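3.2 Trying the joints by hand-off

We built the cell in the back half of the Gisska workshop, and I'll admit most of March went on cable routing. Panya wanted plumbing parts from the start, so plumbing parts it was!
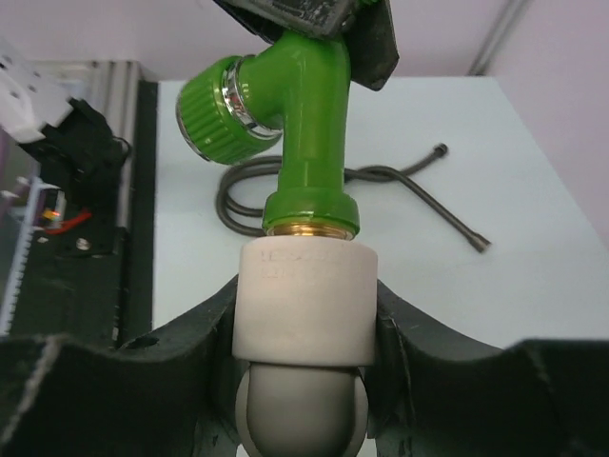 Threads are where our scoring got fussy. Brass ones, like the band showing between the green nut and the pale socket, got a class of their own.

Small fittings came next - Morena's favourites.

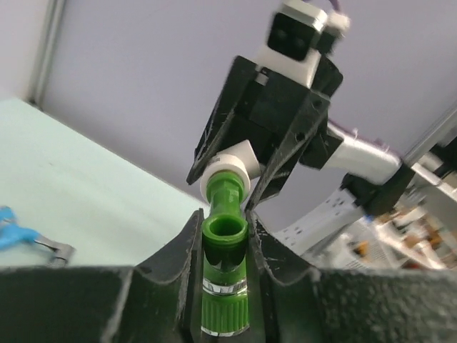 3.3 Two arms, one pipe

With both arms driven together we logged 96 attempts, 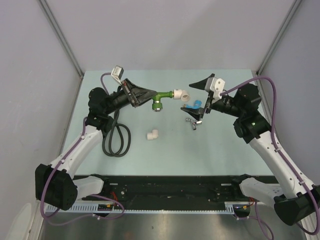
and threw out 3 where I'd leant on the stop button (sorry, Leonie). Figure 1 has the layout for the long green pipe. 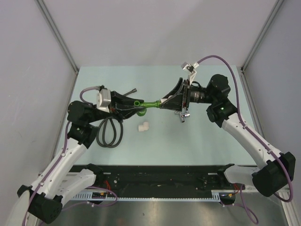

Figure 1. Both grippers at the green pipe fitting.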